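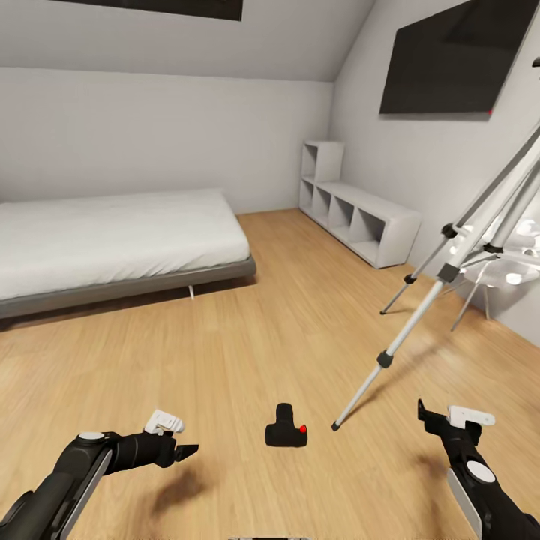 Subject: Re: [ward-talk] Petition count and the June forum

Hi everybody,

Murray Hollis wrote:
> Does anyone know where we stand on signatures for the rent
> registry question? I heard 900 and I heard we were already
> over. Also, is Jurić coming to the forum or is he sending
> somebody from his office again?

Murray, thank you for asking, and I'm sorry it took me so long to sit down and write a proper answer. We turned in 1,072 signatures. The clerk's office needs 900 good ones to put the question on the ballot, so both of the numbers you heard had some truth in them. So far 61 have been tossed, mostly people who moved and never updated their registration (please, please nag your neighbors about this, it takes them five minutes online). The clerk isn't done checking, so I don't want anybody popping corks yet, but I'm feeling pretty good about it.

As for the forum, Jurić has told me he'll be there himself. Jasar said yes right away, which was nice of her, and she asked if we could leave more time for questions than last year. I think she's right! We had so many folks standing in line at the end who never got to the microphone, and a few of them had come all the way from the Stidora Street side. I'd like to give each candidate an opening statement, keep it short, and then give nearly 30 minutes to the audience. If you hate that idea, tell me now and not in the parking lot afterward.

Seating is the other thing on my mind. Some of our regulars can't manage a folding chair for a whole evening, and I'd love to have a row of softer ones up front.
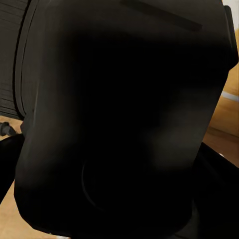 Black and padded, seen from very close.

If you have a comfortable chair you could lend for the night, drop me a line and I'll see who has a van. Doors open at 6:30 and we start at 7, and I'll put the coffee on before that.

One last item and then I'll let you go. The Irker Avenue folks still need people to hand out flyers, and they've asked us twice now.

Warmly,
Selma Hoxha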